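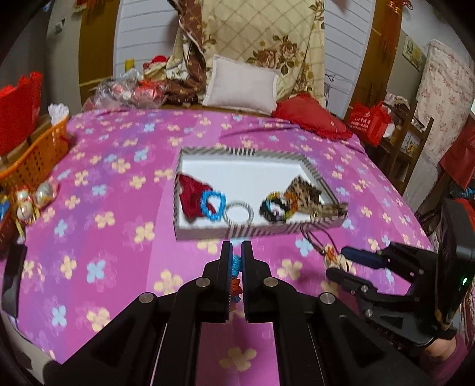

Anyone who has kept bracelets in one box knows how the elastic ones climb over the others, a reader of our first edition wrote to us, and she asked why the book began with rings when most people have more trouble with beads. We thought about her letter for a long time. In this edition the beads come first.

Chapter 6
Small Things Worn on the Body: Sorting and Keeping

What you will learn in this chapter
How to sort bracelets, bangles and cords by the way they are made
How to use a tray as a working place
How to choose a container for each group
How to write a simple list of what is kept

6.1 Why begin with a tray

Small ornaments are easy to lose during sorting. A bead rolls under a pillow, a thin cord slips between two blankets. For this reason the work in this chapter is always done on a tray with a raised edge. The tray may stand on a table or on a bed. Many students share a room and have no free table, so a bed is a good enough place, provided that the cover is pulled flat first. A bedspread with a busy flower print makes small beads hard to find, and a plain light tray on top of it helps the eye very much.

Put on the tray only what you will sort in one sitting. A beaded bracelet, a bangle, a keychain and a piece of soft fabric are already enough for a first practice. Larger decorations, such as paper crowns or ribbons, wait at the side in a basket. We come back to them in the next chapter.

6.2 Three ways of being made

In the workshops at Kutedetti, where the first version of this course was taught, the learners sorted by colour. It looked pleasant, but it did not help them to store the things well. A blue bangle and a blue string of beads need different care. We now sort by the way a thing is made.

Stiff things keep their shape when lifted. Bangles belong here. They can be put on a short rod or laid flat on each other.

Strung things bend at every bead. Most beaded bracelets are of this kind, and beaded keychains also. Lay them in a line or a loose circle, and never hang them by one bead.

Soft things have no shape of their own: cloth, ribbon, straps. They are folded last — their loose ends catch on the beads of the others.

Some objects are of two kinds. A fabric piece with a thin strap is soft, but if there is a metal ring on the strap it may scratch a bangle. In such a case give it its own small bag.

6.3 Lifting a strung thing

Take it between two fingertips, near the fastening if there is one, and hold it still above the tray until it stops swinging. Look at the cord between the beads. If you see a thin place or a loose thread, put the piece aside for repair and write it in your list.

6.4 Words for this chapter

Bangle: a stiff ring worn on the arm.
Fastening: the part that opens and closes.
To restring: to put beads on a new cord.
Tangle: several cords caught in each other.

6.5 Before you read further

The Natside collection, which we follow through the rest of the chapter, holds 1199 pieces. When the Partanen family gave it to the town museum, 200 of them were in one large bag. Think how you would begin, and write your plan in a few lines — you will need it again in section 6.8.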